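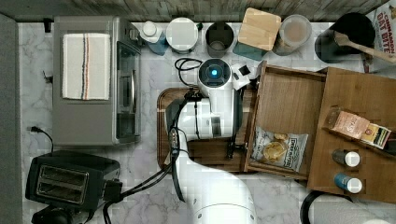 Xiuying Cui has spent most of her working day, every working day since November, holding a controller and making an arm do kitchen chores. She works at Ulent, a small company that teaches robot arms to handle household jobs, and her title is lead operator. I talked with her at the end of a shift, and we were joined for part of it by Felicja Kalinowski, who looks after the training side.

The company sits upstairs in an old furniture store in Trondurdale. Cui started there with no background in engineering. She had been a dental assistant.

"They wanted people with steady hands who didn't mind doing the same thing over and over," she said. "I had both. The first week I couldn't pick up a spoon."

There are two ways of showing the arm a task at Ulent. In the first, the operator takes hold of the arm and moves it through the motion. In the second, she sits a few feet away and steers it remotely. Cui does both but prefers the remote setup for anything longer than a minute.

"When you push it by hand, you get tired and you start taking shortcuts," she said. "Your elbow drops. Then the robot learns a dropped elbow. With the controller I can sit properly and go slow."

Going slow is harder than it sounds. Each run through a task is called a demonstration, and a good day for one operator is 65 of them. Kalinowski would be happy with fewer.

"I would take 30 clean ones over 65 messy ones," she said. "If somebody hesitates over the handle of a drawer, the hesitation goes into the data. The model has no idea that the person was thinking about lunch."

I asked what makes a demonstration clean. Kalinowski said she looks for a single approach, one grasp, and no bumping. Cui had a different answer. She said she can tell from the way her shoulders feel afterward.

They do disagree about mistakes. Cui used to throw out any run where she missed a grasp. Kalinowski asked her to keep some of them, as long as she backed up and fixed the problem.

"The arm is going to miss," Kalinowski said. "It needs to have seen what you do next."

Cui said this took getting used to. "I don't like leaving my bad ones in there. It's like handing in homework with the crossed-out parts." 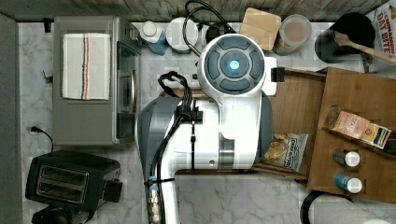
The arm at the counter, with the toaster oven on one side and the wooden organizer on the other.

The counter is kept full on purpose. Kalinowski said an earlier project, which they called Neton, used a bare table and a few blocks, and what the arm learned there was of little use in a kitchen. Now there are jars, a chip bag, spice bottles and a towel over the toaster oven.

"A bag is the worst," Cui said. "You squeeze it and it's a different shape. Bottles I could do in my sleep."

Things get shifted between sets so that the arm doesn't learn one fixed layout. Cui keeps a paper log of the changes, though the software has its own. The newer control program, Krishnan, also lets her mark the moment a grasp begins, and she said it has saved her a lot of typing.

Her last set ends at 1715. She told me the job has followed her home in one way: she now notices which way she turns her wrist when she reaches into a cupboard.

Her trainee started last month, and Cui has him on spoons.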